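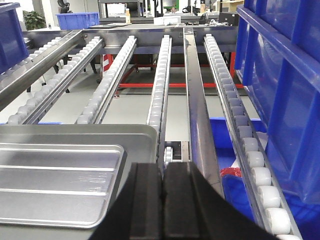 기울기로 움직이는 선반

점심 장사가 시작되기 전인 오전, 배식 주방 구루다리(Gurodari)의 뒤편에서는 금속 쟁반이 롤러를 타고 내려오는 소리가 먼저 들린다. 드르륵 하다가 툭 멈춘다. 이 주방에서 하루에 나가는 식사는 1,519인분이다. 쟁반은 그보다 훨씬 적은 수가 돌고 또 돈다.

롤러 선반은 원래 창고나 조립 공장에서 많이 쓰던 물건이다. 좁은 알루미늄 홈에 작은 플라스틱 바퀴를 한 줄로 끼우고, 그 레일을 여러 줄 나란히 놓는다. 뒤에서 넣으면 앞에서 꺼낸다. 먼저 들어간 것이 먼저 나온다. 전기도 모터도 쓰지 않고, 선반을 앞쪽으로 조금 기울여 두는 것이 장치의 전부다.

주방 설비를 맡고 있는 하시니 가마게(Hashini Gamage)는 이 선반을 들이기 전까지 평범한 4단 선반을 썼다. 쟁반을 쌓아 두면 늘 맨 위의 것만 나가고 맨 아래 것은 몇 주씩 그대로 있었다. 어떤 쟁반은 금세 긁히고 어떤 쟁반은 새것 같았다. "같은 날 산 쟁반인데 나이가 다 달랐어요." 가마게의 말이다. 쌓인 쟁반을 들어 올리느라 허리를 다친 직원도 있었다.

지금 쓰는 것은 카나가라트남(Kanagaratnam)이라는 작은 제작소에서 맞춘 스테인리스 선반이다. 가운데에 금속 칸막이 판을 세워 양쪽을 나누었다. 한쪽으로는 씻은 쟁반이, 다른 쪽으로는 음식을 담을 통이 내려온다. 칸막이가 없던 첫 시제품에서는 쟁반이 비스듬히 돌아가 옆줄에 걸리는 일이 잦았다. 한 번 걸리면 뒤에 있는 것이 모두 멈추고, 누군가 뒤로 돌아가 손을 넣어야 했다.

기울기를 정하는 데는 시간이 걸렸다. 제작소의 다부드 다네슈바르(Davoud Daneshvar)는 처음에 7도로 맞춰 왔다. 빈 쟁반은 잘 내려왔지만 음식이 든 통은 너무 빨랐다. 앞턱에 부딪혀 국물이 넘쳤다. 각도를 낮추니 이번에는 빈 쟁반이 중간에서 섰다. 결국 다리에 높이를 조절하는 나사를 달고, 양쪽을 따로 기울일 수 있게 고쳤다. 조정에 2주가 걸렸다.

쟁반도 바꿨다. 모서리가 각진 것은 레일 틈에 물리기 쉬워서 둥근 것으로 통일했다. 바닥에 긴 홈이 나란히 눌린 쟁반은 값이 조금 더 비싸다. 평평한 바닥보다 덜 휘고, 뜨거운 오븐에서 꺼냈을 때 퉁 하고 뒤틀리는 일도 적다고 가마게는 설명한다. 대신 홈 사이에 기름이 남는다. 설거지 담당은 홈을 따라 솔을 세로로 밀고, 헹군 뒤에는 쟁반을 세워서 물을 뺀다.

표면에 생기는 긁힘은 그대로 둔다. 솔질한 금속은 얼룩과 잔흠집이 조명 아래에서 유난히 잘 보이지만, 쓰는 데는 문제가 없다. 가마게가 쟁반을 버리는 기준은 따로 있다. 평평한 작업대에 올려 한쪽 모서리를 눌렀을 때 반대쪽이 들리면 선반에서 뺀다. 휜 쟁반은 바퀴에 고르게 닿지 않아 내려오다가 방향이 틀어진다.

바퀴는 소모품이다. 흰 바퀴는 때가 타면 금방 눈에 띄는데, 다네슈바르는 그래서 흰색을 권한다. 밀가루와 기름이 축에 끼면 바퀴가 돌지 않고, 멈춘 바퀴 위로 쟁반이 계속 지나가면 한쪽만 닳는다. 구루다리에서는 마감 뒤에 손바닥으로 레일을 위에서 아래로 쓸어 본다. 걸리는 곳이 있으면 레일을 들어내 미지근한 물에 씻는다. 지난 10월에 바퀴 16개를 갈았고, 대부분 쟁반이 처음 놓이는 뒤쪽 것이었다.

옆 도시의 빵집 무스타리(Mustari)도 같은 선반을 쓴다. 그쪽은 식힌 빵을 얹은 쟁반을 내려보내는 용도라 각도가 훨씬 완만하다. 반면 스투브토르페(Stuvthorpe)의 학교 급식실은 한 학기를 써 보고 예전 선반으로 돌아갔다. 주방이 좁아 뒤에서 넣을 자리가 나오지 않았기 때문이다. 선반 뒤로 사람이 쟁반을 들고 설 공간이 필요하다는 점은 주문 전에 꼭 재어 봐야 한다고 다네슈바르는 말한다.

가정에서 이런 선반을 들일 일은 많지 않다. 다만 통조림이나 음료 캔을 넣는 작은 경사 선반은 원리가 같다. 새로 산 것을 뒤에 넣을 수 없는 붙박이장이라면 위 칸으로 넣어 아래 칸으로 꺼내는 두 단짜리를 고르면 된다.

구루다리의 다음 주문은 컵 선반이다. 컵은 바닥이 좁아 바퀴 사이에서 흔들린다. 다네슈바르는 바퀴 간격을 좁힌 레일을 한 줄 만들어 보냈고, 가마게는 지금 그 위로 빈 컵을 내려보내는 중이다.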